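The grip tape post (finally)

So a bunch of you asked what happened with the gripper, after I complained about it for half a day and then went silent. It's fixed. Well, it's understood, and most of it is fixed, and the rest of it is waiting on a delivery. Get a coffee, this one runs long.

Some background for anyone who wandered in from the sourdough posts. I spend my working hours at Troseo, a very small company that teaches robot arms to pick up household stuff. Most of my job is being the hand. I hold a gripper tool with a camera on it, I squeeze a lever, I pick things up and put them down again, and the recordings go off to be training data. Later on an arm with the same fingers tries to do what I did. It's a strange way to make a living and I love it. My forearms are enormous now.

The fingers are hard plastic, and hard plastic on a shiny object is hopeless, so every pair gets wrapped on the inside with a grippy, squishy padding. We call it tape. For as long as I've been there the tape has been treated like printer paper. It comes out of a drawer, somebody sticks it on, and you don't think about it until it's gone.

You can see where this is going.

It started in May with the arm dropping things. Not all the time! That's what made it so maddening. We have a test run of 200 pickups that we do whenever there's a new version of the software, and the arm had been getting through it with hardly any trouble for weeks. Then a new version came in and it dropped 36. Thirty-six! My coworker Orlando Arboleda read the number out loud from his desk and then read it out again in a different voice, as if it might come out smaller.

The drops were ugly, too. A clean miss is fine, the fingers close on air and you shrug. These were real grabs. The fingers would close, the thing would come up off the table, and then it would turn in the grip, very slowly, and slide out the bottom. One of them was a glass jar of buttons. I was finding buttons under the baseboard heater for days and I'm sure there are more in there.

Naturally we blamed the software. It was new, it was right there, and the person who wrote most of it was on vacation and couldn't defend himself. So we went back to the old version and ran the 200 again. Same kind of mess. We swapped the motor on the gripper. Same again. Orlando got very interested in the air conditioning for an afternoon (there was a theory about humidity, I won't go into it, I was the one who came up with it). I re-leveled the table. The table was level.

What got us there in the end was boredom. I was sitting at my own station between takes with the hand-held in my lap, picking at the padding with my thumbnail the way you pick at a label on a bottle, and a piece of it came away. Just came right off. I looked at it and had that cold feeling in the stomach, the one you get when you remember the oven.

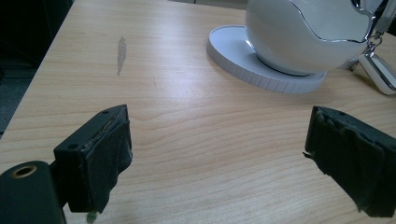 I took the piece over to Orlando's desk and put it on his keyboard. He looked at it, looked at me, and went to get the flashlight.

We checked the arm's fingers first. The padding was on, technically. From where we normally stand it looked totally fine, kind of rumpled, but it always looks kind of rumpled. Then Orlando pushed on it sideways and the whole layer scooted. The adhesive underneath had gone to something like old chewing gum. So every time the arm squeezed, the tape gripped the object beautifully, and then the tape and the object went for a little ride together down the finger. The software was doing everything right. It was holding on tight to something that wasn't holding on to anything.

I felt about two inches tall. We had spent most of a week on this.

Next question, obviously: why now? We've been wrapping fingers the same way forever. I went digging in the drawer and found that we'd switched rolls. The old padding came from Lopes, and when we ran low somebody ordered from Kiner instead (it was me, I ordered it, it was on sale, I've made my peace with it). I want to be fair here and say I don't think the new roll is bad tape. It's softer and it's a bit thicker, and if you stuck it on a drawer pull I bet it would outlive you. But we were cleaning the fingers with alcohol wipes every morning, right over the seams, and the glue on this one does not care for that. The old one never minded. I tried it at home on a piece of scrap plastic, six wipes along the edge with a few minutes in between, and by the last one I could lift the corner with a fingertip.

So the cleaning was killing it. The cleaning! The one maintenance thing we were doing faithfully, with a sign-off sheet and everything.

Now for the part that actually bothered me, and the reason this is a whole post and not a text to my sister.

The arm dropping things is annoying but it's loud. You see it, you count it, you go fix it. The hand-held is a different story. I'm a person. When something starts to slip on me I squeeze harder, or tip my wrist, or scoop a little from underneath, and I don't even notice that I'm doing it. So my fingers could have been in bad shape for ages and my recordings would still all say "picked up fine." And they do say that. I went back and watched a big pile of them and there I am, doing this sneaky little wrist tilt on every smooth object, getting more tilty as the weeks go on. I look like somebody carrying a very full bowl of soup.

Which means the arm was learning from me how to handle slippery tape. With a wrist tilt. That it would then do on everything, including things that should never be tilted, like an open cup.

Orlando took this much better than I did. He said it was kind of an interesting finding. I said it was kind of a lot of my forearms down the drain. We went and got burritos.

There's a safety side to it as well, and we don't get to wave it off because we're small. A few of the arm's test objects are heavy, and one is a ceramic pitcher that I wouldn't want on my foot. People stand pretty close during those runs. Our rule was to keep hands clear while the arm is moving, and everyone does, but we'd all gotten into the habit of leaning in to look as soon as it stopped, with the thing still up in the air. A stopped arm feels safe. If the padding is creeping, though, a stopped arm is just a slow drop. The pitcher never fell on anyone. It did come down once, onto the foam mat, while I was reaching for my notebook right beside it, and I've thought about that more than I've thought about the buttons.

So, what we changed. I'm writing it down mostly for the folks over at Trincombe, who use the same style of fingers and emailed me in a mild panic after I complained online (hi!).

The sideways push. Before the first take of the day, and again after lunch, you put a thumb on each pad and shove it toward the tip. If it moves at all, the pad comes off and you put on a new one. It takes no time. It should have been on the sheet from day one.

No more alcohol on the pads. A cloth barely damp with water, on the face only, and stay off the seams. If a pad is too grimy for that then it's too old anyway.

We clean the bare plastic properly before wrapping. Alcohol is fine for that, you just have to let it dry all the way. I'd been wrapping them while they were still a tiny bit wet because I was in a hurry to get started, and I doubt that helped.

Write the roll on the sheet. Brand, and when it was opened. If I'd had that one line I'd have spotted the switch in a minute and the poor vacationing software guy would have been spared some very unfair messages. I did apologize. He was nice about it.

And nothing stays in the air when the arm stops. If you want to look at something, you have it set the thing down first, and then you go in. Orlando printed that one out and stuck it on the wall at eye level. He used the Kiner tape to hang it and I can't tell if that was a joke.

As for the recordings, we're still arguing. I'd like to throw out everything from the day that roll was opened. Orlando thinks a lot of it is perfectly usable, especially anything soft or light where I wasn't tilting, and he's probably right, but somebody has to watch it all to find out which is which and I have a strong suspicion about who that is going to be. I've done two afternoons so far. You get very tired of your own wrist.

We did rerun the 200 with fresh pads on the arm, same software it had when it all went wrong. It dropped six. That's a little worse than we were getting back in the spring and I think the leftover ones are the tilt, because most of them were the tall skinny bottle going over sideways on the way up. We'll know more once it's been retrained without my soup-bowl phase in there.

The Lopes rolls are backordered, so for now we're on the Kiner with the gentle cleaning, and I'm changing pads way more often than I'd like. If anyone has a grippy padding they swear by, something that can take a wipe-down and doesn't leave gunk behind, please tell me in the comments. I've already had one vote for bicycle handlebar tape and I have some on my kitchen counter right now, waiting for the weekend.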